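Chiriac Bench Notes: The Stand Table

Gallery page, Illport workshop

The stand table is the light wooden one at the north end of the Illport room, under the window. It is used for small upright objects: display stands, lamp feet, card holders, anything with a base, a post and something on top. Larger work goes to the benches in Provmont. Entries on this page cover the stands by type, with a line or two on construction and on how each type is handled and stored.

The notes assume a level surface. The table was last leveled in January and was within tolerance at all four corners. Stands that rock on it should be assumed to have a base problem until checked on the reference plate.

Dimensions are left out of the captions. They are kept on the shelf cards, and a card is updated when a stand is altered, so a figure copied here would go out of date.
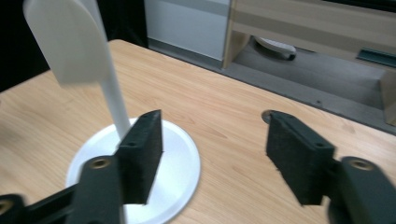 Text and captions: Woltov desk, Illport

Disc-base stand, white. Flat round base with a slightly raised rim, slender post from the center, broad flat paddle at the top. Shelf group A.

The base is the reference part for this type. A shallow disc gives a wide footprint for very little height, and the load path is simple as long as the post stays close to vertical. Check the post against a square in two directions, 90 degrees apart. A lean in one direction only usually comes from the joint at the base. A lean in both is more often a bent post.

The rim is a dust trap. Wipe it with a dry cloth first, then a damp one, working from the post outward. Do not lift the stand by the paddle while wiping.

Handling, group A. Lift by the post, low down, or slide a hand under the base. The paddle is broad and flat, and it acts as a lever on the joint below it. Most of the repairs logged for this group are at the top joint, and most of those were loosened by lifting.

White finishes pick up marks from almost everything. Pencil comes off with a soft eraser. Gray rub marks from shelf edges need a mild cleaner and some patience. Abrasive pads are not used on white parts at either site - they leave a dull patch that shows under the window light and cannot be buffed out.

Light wood under white parts. The table top was sanded back and left pale on purpose. A dark top makes the edge of a white base easy to see but hides grit, and grit under a base is the usual cause of a false reading when checking for rock. Brush the surface before each check. The finish on the table gets one light sanding with 400 grit in the fall and a thin coat of clear oil after that.

Spacing. Leave a hand's width between stands on the table. Paddle tops turn easily when bumped and will catch the neighboring post. On the shelves the gap can be smaller if all the paddles face the same way.

Loading test. The test for a disc-base stand is short. Place the stand on the brushed surface, set the test weight on the paddle edge, wait 2 minutes, remove it, and check the post against the square again. Any visible change is a fail. A failed stand goes to the repair tray with its card. It does not go back on the shelf with a note attached.

Storage. Group A stands are stored upright on the lower shelves, base down. Storing them flat saves space, but the post then rests on the rim of the next base and takes a set over time. The lower shelves hold 159 stands at present, and the full Illport inventory is roughly 2,000 pieces counting loose bases and posts.

Loose parts. Bases without posts are stacked with paper between them, no more than a dozen high. Posts are kept in tubes by length. Tops are filed on edge, like records, with the joint end facing out. Matching a loose top to a loose post is done by trial fit, and a fit that needs force is not a match.

Transport between sites. The Provmont run leaves Saturday at 8 a.m. Stands travel upright in divided crates, one per cell, with a foam sheet under the base and another at post height. Do not pack anything against the paddle. Cards travel in the lid pocket and are checked against the crate list on arrival.

Corrections to shelf cards go in the red binder by the door. Include the card number and the shelf group. Entries without a group letter are held until someone can match them to a stand, and in the last round that took several weeks.

Next page: Group B, square-base stands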